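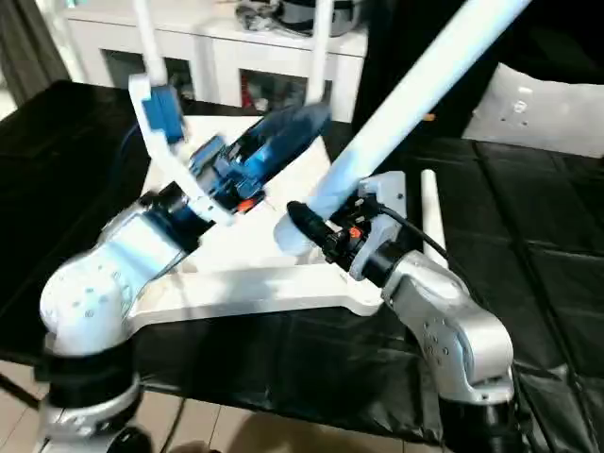 How many more arms can we afford this financial year? Two at most, and only if the gripper spares and the second bench come out of the same pool.

Search notebook... Enter keyword

12 June 2025
Panagiotis Vasilakis
8 min read

Continuing from the last entry. The draft equipment plan is due before the September intake and I want the reasoning written down while it is still in my head. Prices are in dollars ex tax unless marked. Anything marked (v) is a verbal figure and should not be quoted to Finance.

Current state of the cell

Pipe handling is still the reference task: two arms over a black-covered table, one silver, one white, white pipe and rod stock, the white triangular board as a base piece. The silver arm does the holding in most of the layouts I have written up. The white arm does the approach and the fine positioning. The two are different makes, and this colours everything below: two controllers, two teach procedures, two sets of flange adapters, two service contracts with different renewal dates.

The case for standardising is the usual one. The case against is that both arms are in good order and neither is near its overhaul interval. Writing one off early to tidy up the spares shelf is hard to defend on paper and I am not going to try.

Option A - third arm, same make as the silver one

Quote from Sturnano. Hardware price is acceptable. What is not in the quote: the base, the controller cable beyond the stock length, and the software seat. When those are added it lands well over the number Clemness gave for a comparable payload class. Sturnano will hold price for 40 days from issue. Delivery is "subject to confirmation", so I have planned on the next quarter and written it that way in the Gantt.

Advantages: adapters carry over, the safety assessment is an amendment and does not need redoing from scratch, and the existing programs port with changes to the base frame only.

Option B - third arm, same make as the white one

Quote from Clemness. Cheaper to buy. The controller is smaller and would fit under the bench, where the silver arm's would not without moving the air line. Service is return-to-depot only, and the depot is interstate. Last time, freight alone took a bite out of the consumables line and we lost the arm for longer than the repair itself needed. I have added a freight allowance for each year of the plan. With it, B is still cheaper than A, by less than the sales sheet suggests.

Option C - no third arm, spend on tooling

This is the one I keep coming back to. Most of our lost hours in the log are grippers, pads and cables. Arm faults are a small share. A third arm with the present tooling stock gives us three arms waiting on pads.

Gripper line

Pads are the item we get through. At present they are ordered when someone notices, and the minimum order from Mulder is 100. We have been buying from a reseller in small bags at close to double the unit price. One order at the minimum would carry us past the end of the plan, assuming usage does not climb. Shelf life on the adhesive backing needs checking before I commit. Mulder's data sheet gives a storage temperature range and no expiry. Have emailed.

Fingers: the long ones are printed in-house, so cost is material and machine time. I have put them in at material cost only. Finance may ask for the machine time. If they do, use the workshop internal rate and not the commercial one.

Cables: routing at the wrist is still the weak point. On the silver arm's gripper the black cable loops out from the top. A proper dress pack for both arms is quoted by Sturnano as an accessory and by Siltard as a generic kit. Siltard's kit is less than half the price and needs its own brackets, which we can cut. Bend radius at the wrist is marginal with the generic conduit. I want a sample length before ordering two sets.

Action: request sample from Siltard. Action: measure worst-case wrist rotation in the pipe program, both arms, and write it in the back of this book.

Bench and floor

The plan as drafted assumes the third arm shares the existing table. Having gone over the reach drawings again I do not think it can. Two arms reaching to the centre already use the middle of the table, and the long pipe stock needs vertical clearance as well as horizontal. A third base on the far side would put its elbow into the pipe envelope for about half the programmed moves. We could schedule around it. We would then own three arms and run two.

So a third arm means a second bench. Second bench means: frame, top, covering, casters with locks, a power drop, and an air drop if we stay with pneumatic on any of the tools. The floor is tiled and facilities want load spread under any fixed feet. I have asked for that requirement in writing with the point-load figure. Without it I cannot size the plates.

Covering: same black material as now is fine. It creases, and the creases show up in the vision logs as glare under the overhead lights. A matte version is a small extra per metre. Put it down for both benches. If the line gets cut, do the new bench only.

Storage: no new cabinet requested. The white one behind the table stays. What sits on top of it should be sorted before anyone asks us to justify more shelving.

Electrical

Present circuit has headroom for one additional controller of the Clemness type, or none of the Sturnano type if both existing controllers are at peak. That figure comes from nameplate values and will be pessimistic. Worth putting the logger on the circuit for a full run of the pipe program before paying for a new 32 A outlet. The electrician's estimate (v) for the outlet is a visible fraction of the bench cost, mostly labour, because of the distance to the board.

Action: logger on, full program, record peak and sustained separately.

Training and people time

Left out of the last two plans and noticed both times. Each new operator needs sign-off on each make of arm. Using the hours in the training record, Option A adds nothing for existing staff, nor does Option B. A third make would, so third makes are excluded from this plan and I have not asked for quotes. If someone arrives with a demo unit at a good price, the answer is to add the sign-off hours first and then look at the price again.

Programming time for a third arm: I have allowed some 40 hours to get to a first repeatable pipe placement on a new bench. It is a guess built on the last install.

Spend order

My proposal, in the order I would spend it:

1. Pads at Mulder minimum, once the adhesive question is answered.
2. Dress packs for both existing arms, Siltard if the sample passes, Sturnano if it does not.
3. One complete spare gripper, with housing, to suit either arm via adapter.
4. Circuit logging, then the outlet if the log supports it.
5. Second bench, with matte covering.
6. Third arm.

Items 1 to 3 fit inside what is left of this year's allocation. Items 4 and 5 can be carried over. Item 6 should go up as a separate capital request, with A and B both attached and costed over the same period, freight and base included, so the comparison is made on like figures.

On the spare gripper: the complete unit costs more than its parts bought separately, by a margin I first thought was too much. Then I went back through the log and looked at how long we wait when one part is on back order - the last housing was the worst of them. Complete unit stays in.

Leasing

Clemness offers a lease with buyout. Ran it over three years against outright purchase. The lease costs more in total and moves the spend into operating, which may suit the department and does nothing for us. It also restricts modification of the wrist flange, and we modify the wrist flange. Ruled out unless that clause can be struck. Have not asked whether it can.

Second-hand: one used arm of the silver make came up through Sturnano's refurb list. Hours unknown, controller one generation back. Old controller means a separate software seat and a separate backup routine. Not pursued.

Risks, for the form

Exchange rate on A, since Sturnano prices from an overseas list and adjusts on order date, whatever the quote validity says. Read clause on page two again before sending. Interstate freight on B. Facilities approval for the second bench on either. Adhesive ageing on the pads. Nothing else is large enough to write down.

Open at time of writing

- Mulder, storage life of pad adhesive
- Siltard, sample conduit and price break for two sets
- Facilities, point-load figure in writing
- Sturnano, stock cable length and cost of the next length up
- Logger booked, need the circuit number from the board
- Adapter drawing for the spare gripper is at the old revision, bolt circle to be checked against the part before anything is cut

Will redo the cost table when the Siltard figure is in. Old table is on the previous page, crossed through. Do not use it, the cable line is added twice.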